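Does vinegar really get the smell out of a plastic tumbler?

Asked by Sharon Swai in Kitchen & Cleaning

I left a protein shake in a blue plastic-looking container over a long weekend in January. I've tried dish soap and a 90 cent box of baking soda. A friend swears by white vinegar overnight, which sounds like folklore to me. Has anyone tested it? 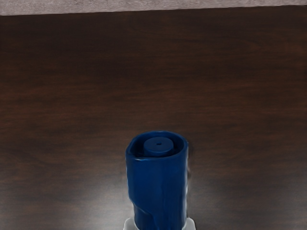

3 answers

gatcombe_28
Vinegar works on mineral scale. Sour milk smell, I doubt it — mine just smelled like salad. What helped was a denture tablet in warm water for 3 hours, then air drying with no lid. Check the rim too, if yours has a lip that curls over.

Endale
Vinegar. Always works.

r971
"Always" is a stretch. I soaked one twice and it still stank. Plastic hangs on to odors and some cups never come back. I'd try the tablet once and then buy another cup.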